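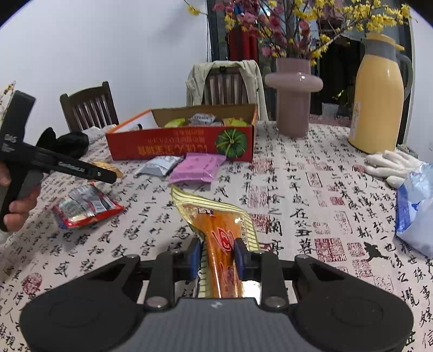 Figure 1. Snack packet on a calligraphy-print tablecloth.

What Happens to the Wrapper? A term project on snack packaging in Tretthorpe

We picked packaging because all of us eat far too many snacks, and we wanted a subject we could really get our hands on (and our teeth into!). Our question was simple: how much of what we throw away after break could be collected separately?

From the start of June we put two collection boxes in the canteen and one by the Manzano building. By the end we had 694 wrappers. We had hoped for 900, but we were still thrilled, especially as the box by the bike sheds only went up on the second Wednesday.

Sorting was the best part. We washed everything, dried it on racks and put it into groups by feel and by label: plain plastic film, shiny film with a metal layer, paper, and a "don't know" pile that kept growing. The shiny ones spring back when you scrunch them, and that scrunch test is so quick that we used it on every single piece.
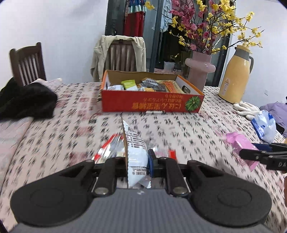
Labels were harder than we expected. We read 100 of them closely and only 19 told you clearly what to do with the empty packet. Some had a symbol so small that we needed a magnifying glass, and a few had nothing at all.

We also wrote to the Drivau recycling centre, and they sent back a lovely long reply. They take plain film but not the metal-layer kind, which goes to the Prametow plant with general waste.

Next term we want to try the same thing with drinks cartons, and we have already asked for bigger boxes.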